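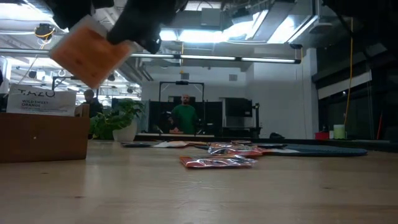
Tea and snack packets - getting them out of the pile and into a box

Quick notes from the break room shelf, and my own kitchen, which is worse. Typing this between other things so bear with me.

**Start by dumping everything out.** Whole drawer, whole shelf, onto the table. Not a handful at a time. I did a handful at a time for years and all I ever did was move the same stale crackers from left to right. Wipe the drawer while it's empty. Crumbs go in the corners, use a dry toothbrush, then a damp cloth, then leave it open to air.

**Boxes**

- Plain wooden box is best for tea. Cardboard goes soft near a kettle.
- Low in front. If you have to lift packets to see what's behind them, too deep.
- No lid for stuff you use daily. Lids get left off anyway and then you have a lid to store.
- Measure the shelf first. Then measure again with the shelf pins in. I bought a lovely one from Wannasri, quarter inch too tall, now it holds batteries.
- New wood box smells strong? Leave it out in a dry spot for a few days with nothing in it. Tea picks up smells like crazy.

**Keep the card from the tea.** When you tip teabags out of their carton, cut the front panel off and stand it up in the back of the box. Wild Sweet Orange, peppermint, whatever. Way better than a label maker. You can read it from the door, and when it runs out you take the card to the store with you and get the right one. Trim it so the name sticks up over the rim. If it flops, fold the bottom half inch back on itself and wedge it.

One card per box if you can. Two flavors is OK with a strip of stiff card down the middle. Three and it's just a mess again, ask me how I know.

**Write the date on the card in pencil.** Month is enough. "June" on the back corner. Rub it out when you refill.

**Wrapped bags vs. unwrapped**

Foil or paper-wrapped ones can sit in an open box, fine. Unwrapped bags, no. They go dull in a few weeks and the mint ones make everything else taste like toothpaste. Unwrapped goes in a tin or a jar with a proper seal, away from the window. And keep the smoky tea in its own tin, on its own shelf, in its own zip code.

**Snack packets**

The shiny ones slide. That is the whole problem with them. Stack them flat and they're on the floor by lunch.

- File them standing up, like records. Seam down.
- Pack snug but don't crush. If you hear crunching, stop.
- Don't lay heavy things on top of crackers. Obvious I know. I still find a bag of rice on them.
- Half used packet goes in FRONT, always, clipped.
- Puffy bags: don't poke a hole to flatten them, they go stale overnight. Give them a bigger box or eat them first.

Clips - binder clips from the office drawer, small size. Fold the top over twice before you clip. Clothespins work but the weak ones pop off. The Prikari ones with the magnet are decent if your fridge is actual steel, mine isn't.

**Loose crackers**

Never back in the foil and never in with soft stuff. Soft cookies have moisture, crackers drink it, now you've got bendy crackers and hard cookies. Separate tins. A few dry grains of rice in a twist of paper in the bottom of the cracker tin helps in a damp summer.

Already soft? Low oven, 300, on a bare tray in one layer. Few minutes. Let them cool all the way before you decide, they crisp up as they cool. Do not microwave. If they taste like old oil no oven will fix it, out they go.

Square ones stack, round ones roll, so square ones get the shallow tin.

**Sorting on the table**

Put a mat down on one side. Any big smooth one, wipeable. Things on the mat = keep. Things off the mat = haven't decided. Sounds dumb, but without it you pick up the same packet eight times. Flat stuff (sugar packets, sauce packets, loose paper, takeout menus) gets lined up along the far edge so it isn't mixed in with the food. Deal with it last.

Wood tables: don't drag the box. Lift it. Grit under the box scratches a pale top and it shows in every kind of light. Felt dots on the bottom corners, the stick-on ones, press hard and leave them overnight before you put weight on. Mine came off because I couldn't wait.

Tea rings on wood - wipe right away with a barely damp cloth, then dry, going with the grain. Old ring, try a tiny bit of plain white toothpaste on a soft rag, gently, and test underneath the table first. If it's an oiled top re-oil the patch after or it looks chalky. Kimia wood soap is fine for the weekly wipe, use half of what the bottle tells you. Too much leaves a film and the film holds crumbs.

**The flat stuff at the back**

Sugar and sweetener packets: a mug. Just a mug, standing up.

Ketchup, soy, etc: these don't last forever. If one's swollen, bin it, don't open it to check. I keep a small handful in the fridge door and toss the rest every time I sort.

Paper: menus go in the drawer with the scissors, one per restaurant. Instruction leaflets get a folder. Everything else is recycling, and I mean it this time.

Silica packets: pull them out of the food pile NOW, they look way too much like sugar. I put them in the toolbox so the drill bits don't rust.

**Which order things go back**

1. Tea boxes nearest the kettle, but not over it. Steam.
2. Snacks at arm height. Not eye height, you'll eat them.
3. Tins on the bottom, heaviest to the back.
4. Anything from "haven't decided" that is still undecided goes by the door in a bowl. If it's there at the end of the week somebody will have eaten it or it goes.

The bowl is Uthai Tanasarn's trick, from when we shared a kitchen. He called it the amnesty bowl. Works great at an office too, put it out at 3 in the afternoon and it's empty before people go home.

**Shared kitchens**

Write what can be taken and what can't. On the box, not on a sign over the box. People don't read signs. Masking tape and a marker, the blue tape peels cleaner. Refill when the box is a third full, dont wait for empty, somebody always takes the last bag at 8 in the morning and then you're the one with no tea.

Don't buy the giant multipack to save money unless you know people drink it. We had a Cloltov bulk case once, all one flavor, tasted of hot raisins. Still finding them. Behind the printer, in coat pockets.

**Bugs**

If you see little moths, stop reading and go throw out every open packet of anything grainy. Then vacuum the shelf holes, the hinge side, under the shelf paper. Empty the vacuum OUTSIDE. Wash tins in hot water, dry in a warm oven (not plastic ones obviously). New flour and crackers go in the freezer for a few days before the shelf. Bay leaves - people swear by them, I've seen a moth sitting on one.

Wood boxes after moths: brush out, then bag it and freeze it if it fits. Don't wash it, the joints swell.

**Odds and ends**

- Foil packet won't tear? Snip just the corner. Tearing across the middle always goes down the side and there go your crackers.
- Wet hands + teabag box = clumps. Dry spoon or dry fingers.
- Honey sachets: stand in a cup of warm water if they've set.
- Tag on the teabag string always falls in. Wrap it once round the mug handle first, then pour.
- Cracker crumbs from the bottom of the tin: on top of mac and cheese. Or in meatballs.
- Empty tea cartons flatten into decent drawer dividers. Staple, don't tape, tape collects fluff.
- Citrus tea that's gone weak and old, use a couple bags to simmer on the stove after frying fish. Smells nice. Watch the water level, I've scorched a pan that way

Will add the spice drawer when I get to it. It needs more than one afternoon and I'm out of masking tape.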